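Chapter 5
Position and Natural Point of Aim

Most new shooters spend their first season thinking about the sights and the trigger. Both matter, and both were covered in Chapters 3 and 4. This chapter deals with what sits underneath them: how the body holds the rifle, and where the rifle points when the muscles are at rest.
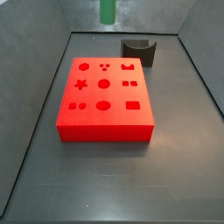
Natural point of aim is the spot on the target the sights settle on when you are in position and relaxed. If that spot is off to the left and you push the rifle right to correct it, the shot will tend to drift back left as the push fades. Move the body instead. In prone, the left elbow stays where it is (for a right-handed shooter) and the hips shift. In standing, the feet move.

Baoshan Jia's scorebook from the Ustden winter league is used throughout this part of the book. In November she shot 472 out of 500 from prone. On the next card, with the same rifle and ammunition, she shot 482. Her notes record one change — she checked her point of aim before every string.
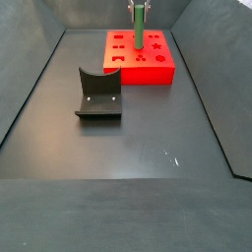 Figure 5.1. Red block with shaped holes, on a dark gray floor.

After reading this chapter you should be able to:

1. Build a prone, kneeling and standing position in the correct order.

2. Test your natural point of aim with your eyes closed and correct it.

3. Adjust sling length and record the setting in your scorebook. 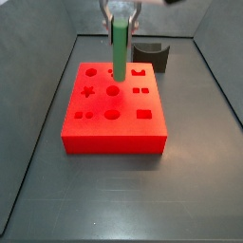 5.1 Building the Prone Position

Lay the mat at a slight angle to the line of fire. Lie down behind the rifle, place the supporting elbow first, and bring the butt into the shoulder with the other hand. The sling should carry the weight.
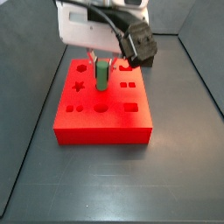 Let the cheek come down on the stock without stretching the neck. Take two full breaths, close your eyes, and breathe out. When you open them, note where the sights are resting before you move anything. Meinrad Egger's method for writing this down, with a clock face and a single dot, is given in Section 5.2.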